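Pantry swaps, and why I gave up on my meal plan

Jun 1, 2023

I've tried to plan dinners a month at a time since we moved to Lutberg, and I've failed every single time! So in May I quit. I wrote down what we really eat on the back of an envelope (pasta, eggs, that bean thing, more pasta) and shopped from that instead. The grocery bill dropped by 51 dollars and I only threw out one sad bag of spinach.
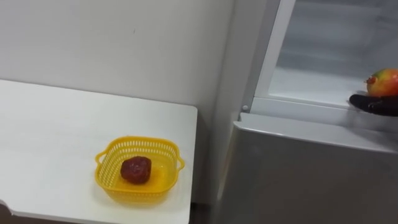
Yellow basket on the table, fridge alongside.

My one rule now is to look in the cupboard before I look at a recipe. If there's rice, we're having rice. I also cook a double pot of something on Sunday and freeze half, which my kids complain about until they're hungry. Lentils from the Hamdy market freeze really well, by the way, and potatoes don't. Ask me how I know.

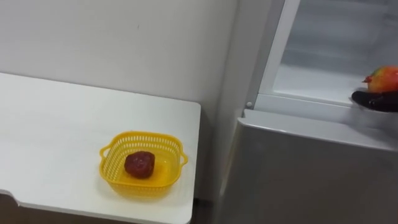

Hongjun Shen wrote in to say the envelope idea works even better with two columns, one for quick nights and one for slow ones, and that soup belongs in both. I'm stealing that for July. Keep the emails coming, and send me your bean recipes, please, I'm running low.

Recent items
Bread without the fuss
The Lillano tomato swap
70 ways with leftover rice

Fotlow Kitchen Letter | Contact us | © 2023 | Back to top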